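Kellendale Community Radio
Wanted: Overnight Host and Keeper of the Swap Shop
Part-time, paid (modestly), starts in January

Kellendale Community Radio is looking for a person to sit in a small room from 10 p.m. to 2 a.m., four nights a week, and talk to whoever is awake. The previous host, Yasuo Iwasaki, held the job for eleven years and has now moved to a shift that lets him eat dinner with his family. He leaves behind a good chair, a bad chair, and a filing cabinet of jingles.

The program is called The Long Way Round. It goes out across Kellendale, Clostcombe and the nearer half of Pluvville, the farther half being on the wrong side of the hill and at peace with it. According to our last listener survey, 103 households tune in at least once a week after ten at night. We were pleased with that number until we learned that a third of them leave the radio on for the dog.

What you will do

You will play music, mostly your own choice. We ask for one piece per hour made by a person living within driving distance, and we are generous about what counts as driving distance and what counts as a piece. You will read the weather at the top of each hour. You will read it again if a caller says you got it wrong, which will happen, usually from someone standing in it.

At 11 p.m. you will run the Swap Shop. Listeners phone in with things they want to get rid of and things they want to have. You write both down, read them out, and pass along phone numbers to the people who ask. No money is mentioned on air. Last winter's traffic included an upright piano (free, upstairs), two rolls of carpet, a set of encyclopedias missing only the letter M, and the same exercise bike on three separate occasions, each time from a different owner.

Between midnight and two the calls slow down and get longer. Our regulars in those hours are bakers, nurses, truck drivers, the parents of new babies, people on the late shift at the warehouses, and a gentleman in Clostcombe who is restoring a clock and wants to discuss it. You should like this kind of conversation, or at least be able to stay in one without looking at the clock, particularly when it's his.

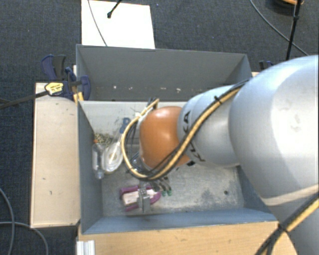 You will also keep the log. The law requires us to record what went out and when, and our own habits require us to record who borrowed the stapler. Both go in the same green binder. Handwriting should be legible to a second person.

Who we are looking for

You need a voice that people can fall asleep to without taking offense. Broadcasting experience would be nice but we have had mixed results with it. The last experienced applicant brought his own catchphrase. We would be just as happy with someone who has called bingo, driven a school bus, or read aloud to a class of second graders after lunch.

You should be comfortable alone in a building at night. Ours makes noises, most of them the boiler. You should be able to tell a caller, kindly, that it is time to let somebody else have the line, and you should know when a caller isn't joking and needs a different kind of help. We give proper training on that last part before you ever go on air by yourself, and there is always a staff member reachable by phone.

Please be able to pronounce Clostcombe. There are two accepted ways, each with firm supporters. Pick one and be ready to defend it.

You do not need to know the equipment. The mixing desk has 48 sliders, of which you will use five. The others are either for concerts or not connected, and our engineer, Tolera Tufa, will show you which are which in your first week. He has labeled the important ones with tape. Do not remove the tape.

What we offer

Sixteen hours a week on air, plus four for preparation, all paid at the same hourly rate. The rate is a little above what you would get stocking shelves overnight at Meijer, with less lifting, although the record library is on the top shelf and vinyl is heavier than people remember. There is paid vacation. There is parking directly outside the door, which at that time of night is not much of a boast.

You will also get a key, unlimited coffee of a medium grade, and a mug with the station's old frequency on it. We ordered 137 of these a month before the frequency changed and would be grateful for any help in using them up. Additional mugs are available on request, and sometimes without one.

How to apply

Send us a page about yourself and a recording of no more than five minutes. In the recording, please do three things: introduce a song you love, read tonight's weather for wherever you are, and offer one item for the Swap Shop. It may be a real item. Several of us are looking for a dehumidifier.

A phone recording is fine. Background noise is fine too, within reason. We won't be judging your microphone and would only feel bad about ours.

Recordings can be emailed to the station or dropped off on a disc or memory stick at the front desk, which is open from 9 a.m. to 4 p.m. If you reach the building outside those hours, use the mail slot on the left. The one on the right belongs to the dentist, who has been very patient.

We will invite a handful of people in for a trial hour after the holidays. It is a real hour on a real night, with Yasuo in the bad chair to help out if needed. Everyone who does a trial is paid for it, whether or not we offer them the job, and everyone who applies will hear back from us. Replies may arrive at odd hours.

If you have questions first, call the studio line any night after ten. You may be put on the air, so have a song in mind.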